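Clirkano Two-Arm Recording Table

Bench-mounted station for collecting manipulation examples
Made by Utex
Lead time: 12 working days

The Clirkano is a table with two arms, a set of cameras and the software to record them together. An operator guides the arms through a household task, the station saves the run, and the run becomes one training example for a learning system. It ships assembled, apart from the arms, which are packed separately and bolted on at your site.

What gets recorded

Each run is saved as one folder. It holds the joint positions of both arms, the gripper opening on each side, the video from every camera, and a text line that says what the task was. All streams share one clock. If a camera drops out during a run, the software flags the folder and leaves it out of the export until someone has looked at it.

Wrist cameras

There is one camera at each wrist. It moves with the gripper and keeps the fingers in view, so a model trained on the video can learn where the fingertips are in relation to the object. The picture is wide enough to show nearby items as well as the one being handled. 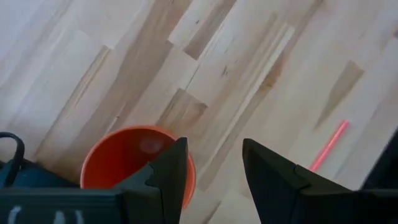
Wrist camera view with the gripper open, orange cup and pink stick.

The wrist cameras use fixed focus and fixed exposure. Set the exposure once for your room lighting and leave it there for the whole batch. Blurred frames from fast arm moves are kept by default. You can turn on a filter in the export menu to drop them.

Overhead camera

The overhead camera covers the full tabletop and both arms. Most teams use it for two jobs: as a training view, and as a quick way to check a run after it is saved. Reviewers can scrub through the overhead video at high speed and mark a run as keep, trim or discard.
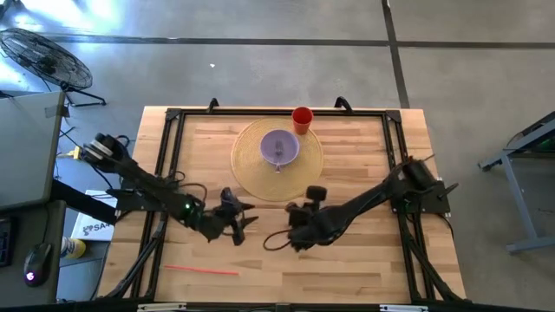

Overhead view: both arms, with a placemat, bowl, cup and stick on the table.

Table and objects

The top is pale wood in a black frame of aluminum extrusion. Objects are not included. We suggest starting with a few light plastic items in strong colors and changing their starting positions between runs. A set of starting layouts is stored in the software and can be edited.

Planning a batch

For a single short task, we advise 200 runs as a first batch. Train on those, see where the model fails, then record more runs of the parts that went wrong. Two operators taking turns get through a batch with fewer discarded runs than one operator working alone. The manual has a chapter on this by Capucine Guérin, with the task sheets used at our Stetitz site.

Software notes

The September release added run trimming and a second export format. Stations bought before then can be updated at no charge. The update keeps your saved layouts but resets the camera exposure, so write those values down first.

Ordering

Part number 455: complete station, 2 arms
Part number 455-T: table and cameras only
Spare gripper fingers are sold in pairs.

Installation and a day of operator training are included with the complete station. To arrange a visit or ask about fitting your own arms, write to Teodor Cozma in sales. Technical questions go to Wanpen Suksawat.

Page updated 3 Nov 2022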